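Can a Robot Do Your Laundry? Let's Not Get Carried Away

You may have seen a headline saying robots can now fold clothes. Maybe you looked at the pile on your bedroom floor and felt hopeful. Before you cancel your chores, let's look at what the researchers tested and what they only hope is true.

The project is called Clikstead. It uses two robot arms that sit side by side, like a pair of arms without a body. The team calls the left one Gerard and the right one Inga. Names make robots sound like people, so be careful. Gerard doesn't know he's Gerard.

How does an arm learn to fold? Nobody types in a rule like "pick up the left corner." There would be too many rules, and cloth never lands the same way twice. A person steers the arms through the job while a computer records every move and what the cameras see. Then the person does it again. And again. The Mullov lab, where Clikstead lives, recorded 4,000 of these practice runs. The computer hunts for patterns in them and tries to guess which move should come next. 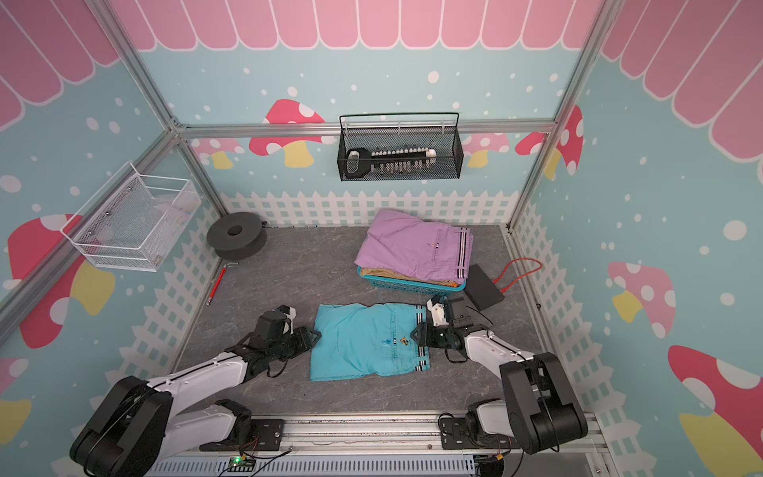
Scientists call this imitation learning. Imitation means copying. You learned some things that way too, like tying your shoes, but I bet you didn't need 4,000 lessons.

Why is cloth so hard? Think about a wooden block. Push it and it slides, and it's still the same block. Now push a T-shirt. It wrinkles, bunches up, and hides its own sleeves. A computer has a tough time working out where the edge went.

So, did it work? The team gave the robot 344 tries by itself and counted 215 good folds. That's a little better than six out of ten. If you got six out of ten on spelling, would you tell everyone you'd mastered spelling?

And what is a "good" fold? The team decided that. A fold passed if the edges lined up closely enough and the cloth ended up flat. Your grandmother might be pickier. 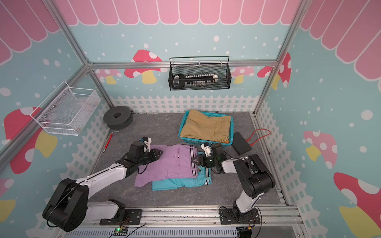 The part that bothers me most is how few clothes were in the test. There were 21 of them, and the robot had practiced with every one. It's like taking a quiz when you've already seen the questions. We don't know how it would do with a fuzzy sweater, a giant bedsheet, or a sock that's inside out. The team says it will try new clothes in June. Good! I'd like to see those numbers, even if they're bad ones.

I'm not saying the work is silly. Getting two arms to share one piece of cloth without yanking it apart is a hard problem, and 215 folds is a lot more than zero.

Next time you read that a robot "can" do something, try asking these:

How many times did it try?
How many times did it work?
Who decided what counts as working?
Had it practiced with the very same things?

If the story doesn't say, write to the people who made the robot and ask. In the meantime, your shirts are still on the floor.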